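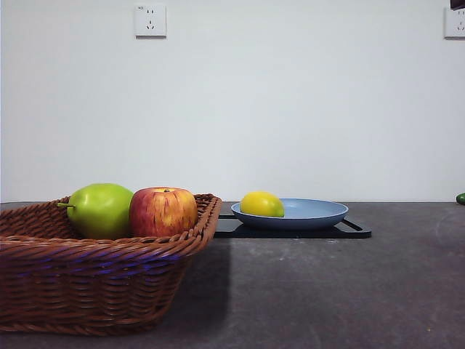 Fruit table, round two

Plan for the July market table is simple: one basket, one tray, a bowl or two, fruit with some color in it. No tablecloth this time. Last year's was a Bikari one, it slid all over the place and then got jam on it.

I have 6 feet of table and a budget of 20 dollars, so it's mostly stuff from the cupboard. Fruit is just fruit, whatever was ripe that morning. Pear next to apple works for me, green against red, and they sit high enough to show over the rim. Lemon by itself on the blue plate. Might add a second lemon, might not. Grapes were a no, they roll of everything.

Baskets came from Cilarura, the little shop behind the post office, 5 dollars each if you take the ones at the back. Shake them out first. Outside. Trust me on that.

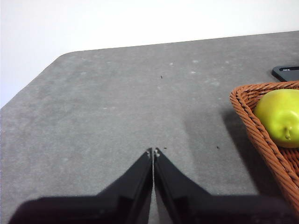 Basket over on the right, gray table, plain wall behind.

Like the warm brown on the gray a lot more than I thought I would. The braided rim is the best part so don't bury it under leaves, I did that last time and you couldn't see any of it. Still not sure about left or right side. People come up from the parking lot end so probably left, with the low things next to it and the price card in front. Card needs redoing anyway, my handwriting is terible.

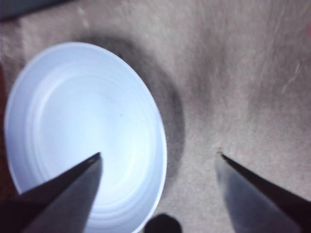 Page last changed: May 26, 2021

White plastic bowl, nothing in it yet. Ridges on the inside, very plain, kind of nice. Thinking limes. Or small plums if the Bühler stand has them by then, they were sold out both times I asked. Wouldn't put anything big in here, one grapefruit and it's full.

To do: second bowl, price card, ask about shade. More pictures when the table is set up for real.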